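6.4 Défaut 286 : perte de prise pendant la pose du processeur

Cette section remplace la note de Zuvia livrée avec la cellule. La note attribuait le défaut 286 à un « mauvais réglage utilisateur » et conseillait de relancer le cycle. Nous avons relancé le cycle. Le défaut est revenu, et un socket a fini avec des broches pliées. Tenez-vous-en donc à ce qui suit, même si l'assistant à l'écran propose autre chose.

Symptôme : le bras signale une pièce tenue alors qu'elle a glissé ou pivoté entre les doigts. Le voyant de prise reste vert. Ne vous y fiez pas, il indique que la pince a cessé de se fermer et rien de plus.

1. Appuyez sur l'arrêt d'urgence. La touche Pause du pupitre laisse les moteurs sous tension.
2. Attendez l'extinction du voyant de puissance avant d'entrer dans la zone.
3. Soutenez la pièce à la main, puis ouvrez la pince avec la commande manuelle.
4. Notez le numéro de cycle. Le journal s'efface au redémarrage, quoi qu'en dise la fiche produit.

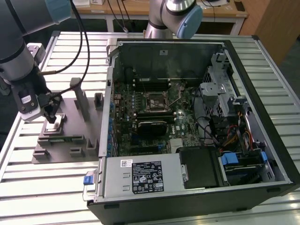
Peut-on se contenter d'augmenter la force de serrage ?
La force d'origine, 80 % du maximum, suffit pour les pièces de ce format, et au-delà on déforme les plus fragiles sans supprimer le glissement. Vérifiez d'abord l'usure des patins et le zéro de la pince.

6.4.1 Reprise du zéro

5. Réarmez, puis passez en vitesse réduite.
6. Menu Outil > Pince > Zéro. Fermez à vide et validez.
7. Répétez l'opération. Si les deux valeurs s'écartent de plus de 2 unités, changez les patins. Zuvia annonce une durée de vie de 677 heures ; les nôtres ont tenu à peu près la moitié.
8. Refaites un essai sur une carte mère de rebut, jamais sur une machine client.

ATTENTION : le logiciel Collen accepte un zéro pris avec une pièce entre les doigts. Il n'affiche aucun avertissement. C'est l'origine la plus probable de l'incident relevé par Petro Stetsiuk, même si le fournisseur ne l'a pas reconnu à ce jour.

6.4.2 Contrôle avant remise en production

Coupez le mode automatique et amenez l'outil au-dessus du socket, pas à pas. La détection de contact est censée arrêter la descente. Gardez quand même la main sur l'arrêt d'urgence.

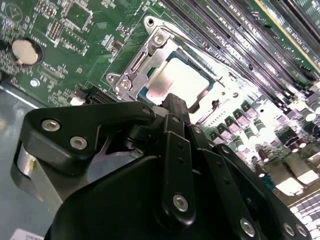

9. Contrôlez l'assise du processeur à l'œil et à la lampe, de deux côtés au moins. Le score de confiance de la caméra ne remplace pas ce contrôle.
10. N'abaissez le levier de retenue qu'à la main tant que le défaut n'est pas levé.
11. Faites contresigner la fiche par Notburga Pichler ou Kyrylo Fedoruk.

Remarque : la version corrective promise pour mai n'a pas été testée chez nous. Ne l'installez pas sans copie des paramètres de pince, la mise à jour précédente les avait remis à zéro.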